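Ticket: Warnis desktop client drops off network drive after sleep, files reopen read-only
Status: Resolved
Opened by: Zuzanna Malinowski
Assigned to: Rostam Taheri
Site: Segura office, second floor
Opened: November 2025

Problem as reported

After the laptop wakes from sleep, the mapped drive S: shows a red X in the file list. Clicking it brings the drive back after a delay, but any document that was open in Warnis before sleep is now read-only. Saving gives "Cannot write to original location." Saving under a new name works. I now have 9 copies of the same packaging sheet and no idea which one the print shop should get.

Started after the laptop was replaced. The old laptop did not do this. Restarting clears it until the next sleep.

Reply, R. Taheri

Please send the following:
Client version (Help, then About).
Whether you are on the dock or on wireless when it happens.
The length of the sleep. A lid closed for a minute and a lid closed over lunch may not behave the same way.
One of the affected files, together with the picture placed in it.

Reply, Z. Malinowski

Version 4, the build number after that is blank. Happens on the dock. On wireless I have not seen it, but I am rarely on wireless. Short sleeps are fine. Lunch is not fine.

File attached. It is a page from the packaging reference set and has one photo placed in it, linked from S: and not embedded. The photo is below at the size it has on the page.
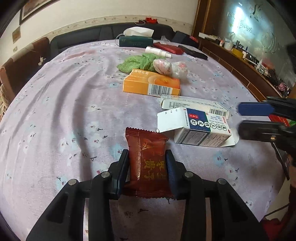
Placed photo, packaging reference page: dark red foil packet, crimped top and bottom, flowered tablecloth.

The link panel lists this photo as "missing" after a long sleep even when the drive is back. The page still shows it, but at low resolution.

Reply, R. Taheri

Thanks. The low-resolution display is the cached preview. Warnis falls back to it when the link path does not answer, and does not check the path again until the document is reopened. That is expected and is a separate matter from the read-only state.

The blank build number is not expected. It usually means the client was copied over by the migration tool and never went through the installer. Please do not reinstall yet. I would like to see the fault first.

Test 1. Sleep of 4 minutes on the dock, document open. Drive came back at once. Document writable. No fault.

Test 2. Sleep of 40 minutes on the dock, document open. Drive showed red X. Document read-only. Fault reproduced.

Test 3. Same length of sleep on wireless. Drive showed red X for a moment, then reconnected. Document read-only. Fault reproduced, so the dock is not the cause.

Test 4. Same as test 2 with a plain text file on S: open in the system text editor. Drive showed red X, file saved normally after reconnect. The fault is in how Warnis handles its lock file.

Findings

When a document is opened from a shared drive, Warnis writes a small lock file next to it. The lock holds the machine name and a session number. The file server closes idle sessions after a set time. On wake, the laptop gets a new session number. Warnis reads the lock, sees the old number, and treats the document as open on someone else's machine.

An installed client compares the machine name as well and takes the lock back. On this laptop the machine name field in the lock is empty — same cause as the blank build number. With no name to compare, the client takes the safe path and goes read-only.

Log extract, trimmed:

wake event received
share S: state disconnected
share S: reconnect ok
lock read: host="" session=old
lock owner unknown, switching to read-only
link check skipped, using preview cache

Reply, Z. Malinowski

Understood. Two questions before you change anything. Will a reinstall lose my workspace and export presets? And there are nearly 800 lock files in the Fletarer folder. Are those safe to delete?

Reply, R. Taheri

Presets are kept in the user profile and survive a reinstall. The workspace layout does not always. Export it first from Window, then Workspace, then Save As.

Do not delete the lock files by hand while other people are working in that folder. I will clear them from the server side after hours. Warkorden backs up the folder overnight, so I will run the cleanup once that job has finished.

Fix applied

1. Workspace exported to the local disk.
2. Client removed with the vendor removal tool, including the machine settings key.
3. Client installed from the standard package. Build number now shows in About.
4. Stale lock files cleared from the Fletarer folder.
5. Test 2 repeated. Drive showed red X, then reconnected. Document stayed writable. New lock file carries the machine name.
6. Link panel still shows the photo as missing until the document is reopened. Update Link also clears it.

I left the idle time on the server alone. Raising it would hide the fault on any other laptop that was set up the same way.

Reply, Z. Malinowski

Confirmed over several long sleeps, dock and wireless. No read-only files. Workspace came back apart from the color panel, which I have docked again myself. I have kept the most recent packaging sheet and moved the other copies to the archive folder.

Closing note, R. Taheri

Closed as fixed. Migration checklist changed: Warnis is now to be installed from the package on every replacement laptop and left out of the copy set. Separate ticket raised with the vendor for the link check after wake — low priority.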